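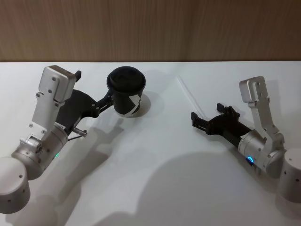
Subject: Re: [karncombe-growers] Seed potatoes, spacing and the August lift

> We put in two rows of Zenach this spring and two of Briltov, same bed,
> same day. The Zenach came up well ahead but the tops are already
> yellowing and falling over. Is it blight or are they just finished?
> Also, how long do people leave them in the ground once the tops are
> down? Last year I lifted too soon and the skins rubbed off in the bucket.

From what you describe they are just finished. Zenach is an early and it goes over fast. Blight starts as brown patches on the leaves, usually with a pale edge, and in damp weather you get white fuzz on the underside. Even yellowing from the bottom up, with clean stems, is age. If you find brown streaks on the stems, cut all the tops off at ground level the same day and take them off the plot. Don't compost them.

On lifting: I cut the tops and then leave the row alone for two weeks, up to three if the soil is dry. Rub a tuber with your thumb before you start. If the skin moves, cover it back up and wait.

Spacing makes more difference than people think with these two. I plant Zenach at 12 inches and Briltov at 15, with 25 inches between rows. The Hämmerli catalog says to go closer, but our ground at the bottom end holds water and the tops need the air. I tried the catalog spacing one year and got a lot of potatoes the size of walnuts.
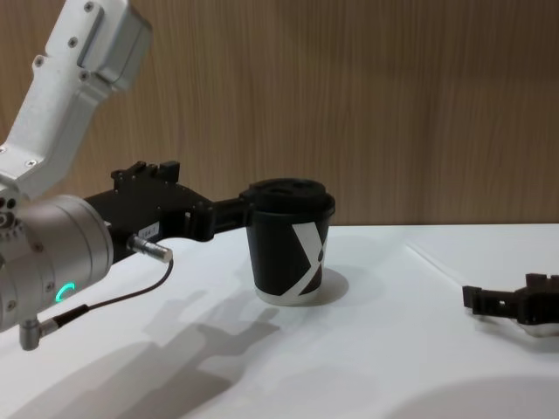 *Page last changed: August, 4:40 pm (list archive copy)*

> Does anybody keep their own seed from one year to the next?

I do for Briltov, one year only, and then I buy fresh. After that the yield drops and you start carrying virus along. Pick egg-sized tubers from plants that looked healthy all season – you have to mark those plants with a stick in June or you won't remember. Keep them in a single layer in egg cartons somewhere cool with some light. They go green, and for seed that is fine. Just don't let them get mixed up with the eating ones.

For the eating ones, paper sacks, folded over at the top, in the dark. Anything with a fork hole or a slug hole goes in a separate box and gets used first. I go through the sacks once a month and take out the soft ones. You can usually smell it before you find it.

I wouldn't wash them. If the soil is heavy and sticks, let them lie on top of the row for a couple of hours and it mostly drops off.

If you want to follow them with something this year, there is still time for turnips or winter lettuce in the Zenach rows. I rake the bed flat, pick out any small tubers I missed, and sow straight in. You will still get volunteers next spring. Pull them, even the good-looking ones. They are where a lot of our blight starts.

On the joint order, the bulk price at Hämmerli starts at 50 pounds of one variety. I would take 10 of Briltov and probably 5 of Zenach. If anyone wants a share, reply to the list with the variety and the weight and I'll add it up. Last time we had people asking after the order had gone in – please don't leave it that late.

Does anyone still have the long-handled fork from the Karncombe shed? It isn't on its hook.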